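Equipment Planning for a Two-Arm Garment Folding Cell
Project report, manipulation lab course
Last updated: January

1. Scope

The task given to our group was to plan the equipment for a second garment folding cell, to be built next to the one already in the lab. The existing cell was put together over several semesters without a written parts list. Our job was to write one, price it, and recommend what to buy, what to make in the workshop and what to leave out. Building the second cell is outside this report.

Regula Gasser supervised the project and set two limits. The second cell has to run the same folding programs as the first with no change to the arm software, and it has to fit the bay beside the sink, which cannot be widened.

2. Requirements

The requirements were collected from the lab's own users in two meetings and by sitting with the cell during sessions.

R1. Two arms of the same type as the present cell, mounted on the near side of the table.
R2. A light, hard work surface with no texture that catches fabric.
R3. Plain gray walls on the back, left and right. The vision code was tuned with these and we were told not to touch it.
R4. Room at the far side of the table for unfolded garments and for a finished stack, both within reach of the arms.
R5. Cables that can be replaced by one person without taking an arm off its base.
R6. Power and data from the existing wall panel.

R5 was added late. It came from the fault log, which we had first read only for motor failures. Of the 16 stops recorded in the period we looked at, more were put down to connectors and cable runs than to any other cause. The log does not always say which arm was affected, so we did not try to split the entries between left and right.

3. Arms and grippers

Three sources were compared. Cokitz sells the arm as a finished unit. Drurura sells it as a kit with the motors preassembled. The third option is to print the links in the workshop and buy only the motors and bearings.

The finished unit was ruled out on price. The kit and the workshop option are close once printer time is charged at the internal rate, and the workshop option carries the risk of uneven parts. In the first cell, one set of printed fingers had to be redone when the notches came out too shallow. We recommend the Drurura kit for both arms, with fingers printed in the lab from the current drawing.

Spare fingers should be ordered as material only. One roll covers all the sets we expect to use in a year.

4. Table, walls and containers

The table top can be cut by the workshop from sheet. The walls are cheaper to buy than to make. Piras supplies gray panels in a size that needs a single cut for the side walls and none for the back.

A plastic basket for incoming garments is needed, and its footprint matters more than its depth. A deep basket takes a larger load but puts the bottom layer out of reach of the grippers. We measured the reach at the far corners and found that the left arm can place on a stack at the far left with the elbow well clear of the wall. At the far right the margin is smaller. The basket should be fixed to the table, or it creeps when an arm pulls on tangled fabric.

5. Cabling

The present cables were bought long so that no motion would be limited. The result is large free loops on both arms. These are harmless in slow moves but they take up space at the sides, and the bay for the second cell is narrower than the first by 80 mm. Shorter cables were priced from Harel. They are sold in fixed lengths, and the next length down is suitable if the tie point on the forearm is kept.

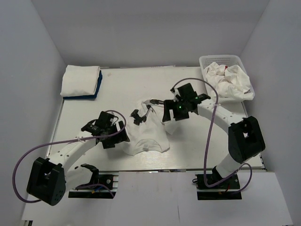 Figure 1. Folding cell with a white shirt on the table. Purple cable loops extend outward on both arms.

We tested the shorter length on paper only, using the joint limits from the arm documentation. The slack left at full reach is small but positive. A trial on one arm should be done before the full set is ordered – the supplier does not take back opened cables.

6. Budget

The items outside the arm kits add up to 624 dollars. This covers the table top, wall panels, basket, finger material, cables, ties, connectors and one power supply. The arm kits are charged to a separate equipment line and need their own quote, which is only valid for the month in which it is issued. Workshop hours are not included.

If the total has to come down, the wall panels can be replaced with painted board. We do not recommend saving on connectors.

7. Order of purchase

Step 1: one short cable, for the trial.
Step 2: table top and walls, so the bay can be measured with the real parts in it.
Step 3: arm kits, remaining cables, power supply.

Assembly is planned for a Saturday, when the neighboring bench is free and the power panel can be switched off.

8. Open points

The delivery time for the kits was not confirmed when we finished. The load on the wall panel with both cells running was calculated from the nameplate values and should be measured. The mounting holes for the second pair of bases have not been drawn yet. The drawing of the first cell shows them in a position that does not match the table – it should be corrected before anyone copies it.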